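Niltport School of Building Studies
Surface Finishes and Maintenance
Handout 4: Dirt, wear and cleaning of pale indoor surfaces
Course tutor: Agnese Kazlauskienė. Revised Jan 10, 2020.

4.1 Terms

In this course "soiling" means foreign matter that lies on or in a surface and can in principle be taken off. "Wear" means loss or movement of the surface material itself. A mark may be both. A rubber heel, for instance, leaves a deposit and may also flatten the finish beneath it. The two parts have to be treated separately in a report, as cleaning deals only with the first.

Soiling is further divided into loose (dust, grit, crumbs), bound (grease films, dried drinks, adhesive residue) and absorbed (ink, dye, oil that has passed below the face). The class decides the method. Loose soiling is always removed first and dry. If it is wetted, fine grit turns to a paste and is spread into the texture.

4.2 Effect of colour and texture

Pale surfaces show dark particles at low densities. Dark surfaces hide these but show lint and pale dust. For this reason visual grades are not comparable between surfaces of different colour, and the Clomden sheet used in the practical has a separate column for each.

A slightly textured face holds particles in its low points. Wiping in one direction clears the high points and leaves the rest, so the surface looks grey when viewed at a low angle. Wipe in two directions at right angles, then inspect with the lamp held near the plane of the surface.

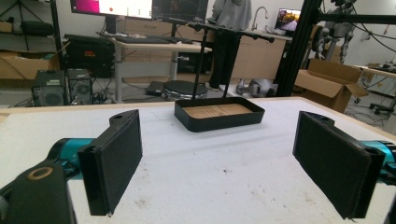
Fig. 4.1 White tabletop with grey scuffs and small dark specks.

4.3 Order of work

Remove loose matter with a soft brush or vacuum. Test the cleaning liquid on a hidden area and wait 12 minutes before looking at it. Apply the liquid to the cloth and not to the surface. Work from the edge of the mark towards its centre. Rinse with plain water, then dry. Open joints and unsealed timber edges are kept dry throughout, as water entering there will lift the grain.

Abrasive pads are not used on coated surfaces. They take off the mark by taking off the coat, and the dulled area then soils faster than the area next to it. Arūnas Lūse covers this at length in the Brokiswood notes, section 2.

4.4 Recording

Each mark is entered by position, greatest length, class and result after cleaning. Sketches are made before any cleaning starts. Use the terms in 4.1 only; words such as "grubby" or "stained" are returned for correction.

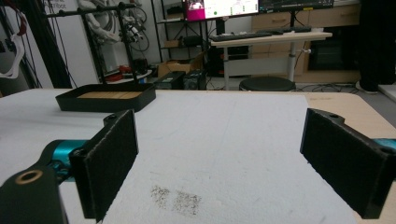

Why is a scuff still faintly visible after the deposit has been removed?
The surface under it has usually been polished or roughened by the contact, so it reflects light differently from the area around it. Enter the remainder as wear.

4.5 Reading for March

Buchanan course reader, pages 211 to 228. Bring the completed practical sheet to room 328.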